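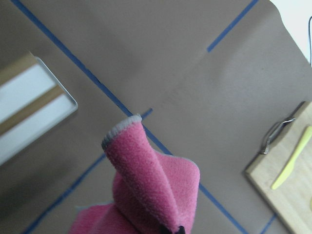
← Older: Fixing the tape deck, part two

The Nukerero record finally came

Posted June 29, 2023

I ordered this back in October and had more or less given up on it. The label, Brisen, is a very small operation and they press everything in one run once the orders are in. There was a delay at the plant, then a second delay with the sleeves, and then an email saying the boxes had been sent to the wrong warehouse. My copy showed up last week. It is number 344 out of 989, written in pencil on the inside of the back cover.

For anyone who hasn't followed my earlier posts, Nukerero is a seven-piece dance band with two guitars, bass, drums, congas and a pair of horns. I first heard them on a late radio show while I was driving home, and I sat in the driveway until the song ended. I wrote down the name wrong and it took me a month to find them again.

The record is called Bárány. I have read two different explanations for the title and I don't trust either one, so I'll leave that alone. It has six songs and most of them are long. The first side opens with a slow one, which I thought was an odd choice until I'd played it a few times. The bass comes in by itself and stays on the same four notes for a good while before the guitars join. When the horns arrive they are a little behind the beat, and I like that a lot. If you play this one on small speakers you lose most of what the bass is doing.

The second song is the one they played on the radio. The version on the record is slower and the congas are louder. I still prefer the radio version, but I only heard it once, so my memory may be doing some of the work.

Side two is better. The last song runs 12 minutes and has a long middle part where the drummer drops out and the congas carry it. Someone in the band is talking in the background the whole time, calling out changes. I've listened to it every evening this week while making dinner.

The sound is good, though not perfect. There is some noise in the quiet start of side one. I cleaned the record and the noise stayed, so it's in the pressing. The sleeve is thick card with the song titles on the back and no liner notes. I would have liked to know who plays what and where it was recorded.

I also saw them live in the spring, at the old hall in Banham. I never wrote it up, so a few lines now. The hall holds a lot more people than came. The count at the door was 143, according to the board by the stairs, and by the end most of them were dancing. The sound was muddy for the first three songs. Then somebody turned down the second guitar and everything opened up. They did two of the songs from the record and a lot I didn't know. The encore was the slow one, played much faster.

Brisen says there won't be a second pressing. The songs are up as a download, and the download has one extra track, an instrumental that fades out early.

Next post will be the tape deck again. I have the new belt but haven't put it in yet.

Filed under: records, shows
3 comments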